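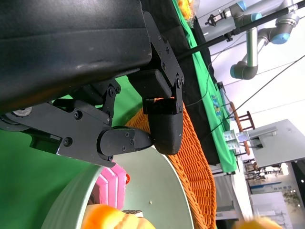 4. Laying Out and Resetting the Play Food Table

By Paraskevi Karras
July

4.1 Before you start

The Jadora play food set is stored in the tote marked Ternthorpe. The layout takes 2 people or one person working slowly. Wipe all pieces with a damp cloth and dry them before they go on the table.

4.2 Layout

1. Spread the green cloth over the table and pull it flat. Folds tip the bowl.
2. Set the wicker basket toward the back, long side parallel to the table edge. Leave it empty.
3. Set the bowl in front of the basket.
4. Set the plate to the right of the bowl.
5. Put the food pieces in the bowl and on the plate. Any mix is acceptable.

Note: The bowl holds 660 ml to the rim. Do not heap pieces above the rim.

CAUTION: Do not place more than 400 g in the basket. The rolled rim loosens under load.

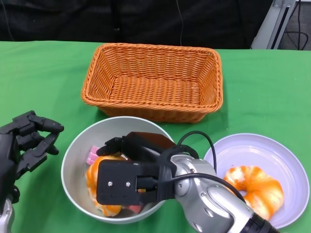 Kosmas Margaritis asks that step 2 be relaxed for narrow tables - on his, which is 79 cm wide, the basket only fits with the short side facing front. This is permitted. Keep the basket behind the bowl in either case.

4.3 Sorting

1. Move one piece at a time.
2. Long pieces go in the basket, laid along its length.
3. Round pieces and cake slices go on the plate.
4. Lower each piece to the surface before letting go. 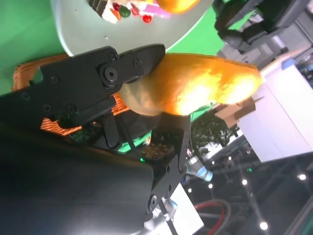
Glossy pieces show wear sooner than matte ones and should be checked at every reset. Look first at the ends, where the coating is handled most. On a long piece such as the orange one, that means the rounded end and the tapered tip. Decorated pieces need a second check - on the cake slice, press the red berry-like decoration and the dark green one lightly with a thumb. Set aside any piece with a loose part and order a replacement from Nair.

4.4 Putting away

Return the food to the tote first, then the plate and bowl. Fold the cloth last and lay it on top.

Contact: Jeltulitz Parts Desk | © Jeltulitz | Back to top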